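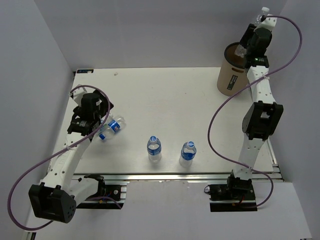
Figure 11.1 Three plastic water bottles with blue caps, two standing and one on its side.

Chapter 11
Bottles and Other Rigid Containers

A bottle has three parts that matter to the person who packs it: the body, the closure and the label. Each is usually bought from a different supplier, and each has its own way of going wrong. This chapter takes them in that order and then looks at how full bottles are grouped, stacked and shipped.

Clear plastic water bottles, like those in Figure 11.1, are the most common rigid container most students will handle. They are light, they do not shatter when dropped, and the buyer can see the contents. They are also thin. An empty bottle with its cap off can be crushed in one hand, while the same bottle filled and capped will carry a fair load from above. Much of the strength of the package comes from the liquid inside it and the seal that keeps it there.

Standing and lying

A bottle stands on a small base compared with its height. Tip it a little and it returns to upright. Tip it past a certain angle, called the tipping angle, and it falls. The tipping angle depends on the width of the base and the height of the center of gravity, which changes with the fill level. Section 11.2 shows how to find it with a hinged board and a protractor.

Once down, a round bottle can roll. On a packing table this is a nuisance. On a conveyor it can stop the line, as a fallen bottle lodges crosswise between the guide rails and the bottles behind it pile up. The case study in Section 11.4 follows one month at the Arnmont bottling plant, where 407 stoppages were logged in December. More than 90 of them began with a single fallen bottle at the same transfer plate.

Caps and labels

The cap must be tight enough to hold and loose enough for a customer to open. Section 11.3 covers thread design, the tamper band and the measurement of opening torque. Color is a separate choice. Caps and labels are often matched, and the blue used so widely on water is a matter of custom.

Labels are applied as a wrap or as a sleeve. A wrap is cheaper and leaves a seam. A sleeve covers curves and ribs but needs a heat tunnel.

Terms to know before you read on

Finish: the threaded neck of the bottle
Panel: the area of the body that takes the label
Headspace: the gap between the liquid and the cap
Top load: the force a bottle bears from above before it buckles

You will need an unopened water bottle, a ruler and a kitchen scale for the first exercise. Begin with Section 11.1, The Bottle Body.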